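Speaker notes: "Reading the Long Shelf," a talk for the Nestville library evening series

Welcome everyone, wait for the chairs at the back to settle, and mention that the tea stays out until we finish.

Start with the confession. I came to big invented-world fantasy late, well into my grown-up life, and I came in by the wrong door. Somebody handed me the fourth book of the Bronoso cycle on a train and I read 100 pages before I understood that the narrator was a river. (Pause for the laugh, if there is one.) I loved it anyway, and I've been trying to work out why ever since.

Hold up the old paperback so they can see how thick it is. The one-volume edition from Cestetti runs to 1,405 pages, and the last 50 of those are family trees, a calendar and a list of winds. Ask who reads the back matter first. There are always a few, and they are my people.

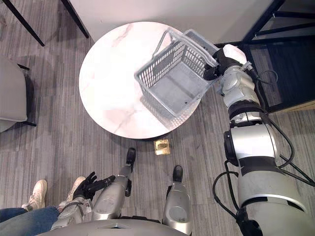

Then move on to the maps. My feeling is that a map at the front of a novel is a kind of promise, and a reader will forgive a slow first chapter if there's a mountain range on the map she hasn't been to yet. The Bronoso map has a whole southern coast that the story never visits. I used to find that annoying. Now it's my favorite part, and I like to think of people down there mending nets and knowing nothing about the war.

Read the harbor passage aloud, the short version, and take it slowly. Skip the song unless the room is feeling friendly.
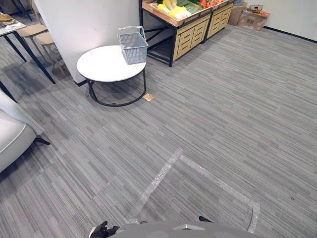 After the reading, talk about legends inside the books. The characters have their own old stories, and they get them wrong! The drowned king is a hero in the hill country and a thief on the islands, and the author lets both versions stand for 2,000 years of made-up history. My own grandmother told family stories that way, depending on which cousin was in the kitchen, so it feels very true to me.

Say a word about where to begin. I'd send a new reader to the Le Roux paperbacks, which split the cycle into slim volumes you can hold in the bath, and I'd start with the second one. Come back to the creation story later, when you already care who got created.
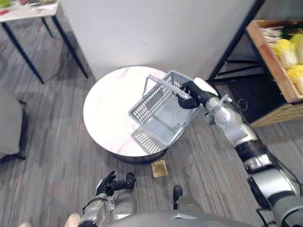 Leave a good stretch for questions. If they're shy, ask which invented place they'd like to live in, and for how long. Remind them that the sign-up sheet for the December reading group is by the door, and that we'll be doing the river book.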